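To: clandbridge-neighbors
Date: February 6, 2018
Subject: Re: [clandbridge] Creek level and the Pillay Road culvert

On Monday evening a list member wrote:

> Does anybody know whether Pillay Road is going to stay open tonight?
> The water was up to the second step at the footbridge when I came
> home, and the last time it did that we had it in the garage by
> morning. Also, is the high school gym still the place to go, or did
> that change after October?

Hello all, and thank you for asking, because I had three calls with the same question before supper and it is much easier to answer everybody at once.

Pillay Road did close overnight, at the dip by the culvert, and it was still closed when I walked down with the dog this morning. The water has dropped a good way since then but there is a lot of gravel and a big limb lying across the eastbound side, and the county truck had not been by yet. If you need to get to the highway, go the long way through Firnus and give yourself an extra 18 minutes. That is what it took me, and I am not a fast driver!

We got 2 inches of rain between supper and breakfast by my gauge, on ground that was already full. The power went off on the Lemusura side of the creek sometime after midnight. The utility's outage page had 1,937 customers out when I looked at it over my first coffee, and it was down to 23 by lunchtime, so if your house is still dark please report it again. Last October a couple of houses at the end of our lane got marked as fixed when they were not, and they sat in the cold an extra night.

About the shelter – yes, it changed. The gym has a leak over the bleachers and they moved everything to the community hall in Lemusura, on the upper parking lot side. There are cots and a coffee urn, and pets are fine in the back room as long as they are crated. Nobody had to sleep there last night, I am happy to say, but the doors will be open again this evening in case the second band of rain comes through the way the forecast has it.
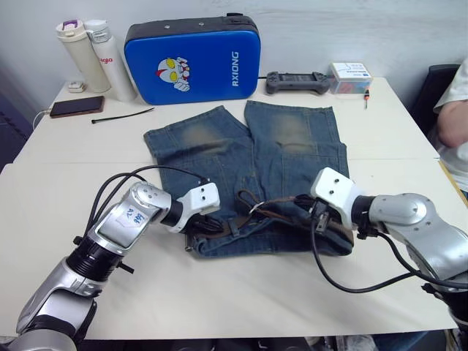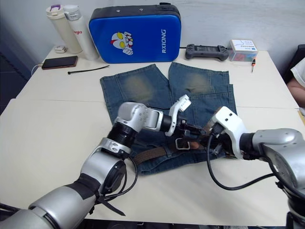

Jeans with a brown belt, laid out on a white table

On dry things to wear: the hall has plenty of blankets but is short on men's pants in the larger sizes, and on warm socks for anybody. Clean and folded, please, in a bag with the size written on the outside. You can leave bags inside the front door any time before eight.

For those of you with wells on the low side of the creek, please boil your water until you have had it tested. I know it is a nuisance. I did it for nine days after the October storm and got very tired of that big kettle, but the test came back bad and I was glad I had bothered. The county will give you a sample bottle at no charge if you ask at the front desk.

One more thing and then I will let you go. The storm drain at the bottom of our lane is packed with leaves again, and I cleared what I could reach with a garden rake, but the grate itself needs two people and a pry bar. I will be down there at four today if anybody has a strong back and an hour to spare. Bring gloves – the edges are sharp. There will be soup at my house afterward, the bean one, and bread if it rises.

Stay dry, and do call the older folks on your street tonight before the rain starts up again.

Your neighbor at the yellow mailbox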